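Laundry > Everyday Clothes > Printed Tees

How to wash printed t-shirts so the lettering lasts

Short version. Cold water, inside out, no dryer. Long version below, updated 13th July.

Turn the shirt inside out first. Every time. The print rubs on zippers and jeans buttons otherwise and thats where the little cracks start.

Sort by color, darks with darks. New black shirts get their own first wash, they bleed.

Cold cycle, gentle if you have it. Half the detergent you think. No softener, it leaves a film and the letters go tacky. Stain near the print? Dab dish soap from the back, wait 31 minutes or so, rinse. Don't scrub the front.

Spin on low. Take the shirts out right away, dont let them sit in the drum overnight.

Drying: flat or on a rack, out of direct sun. Black fades fast. If you must use the dryer, lowest heat, pull it while still a bit damp.

Smooth it before folding. Lay it on a bed, neck up, take the top corners and pull gently sideways till teh front is flat. Then the hem.
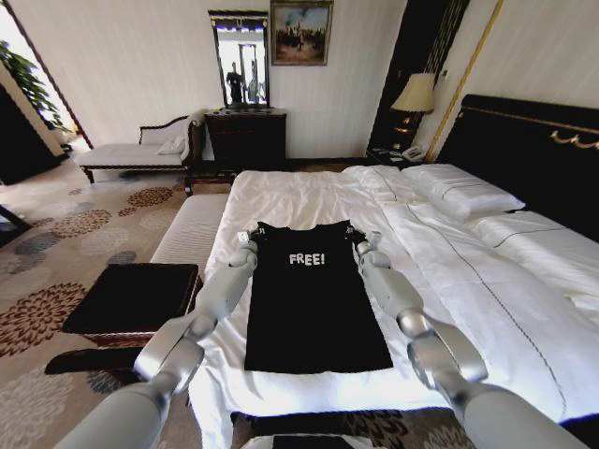

Black tee laid out flat, held at both top corners.

Fold sides to the middle, sleeves back, bottom up to the neck. Don't crease across the letters if you can help it. Long storage, roll it, print on the outside.

Ironing: inside out only, medium, no steam on the print.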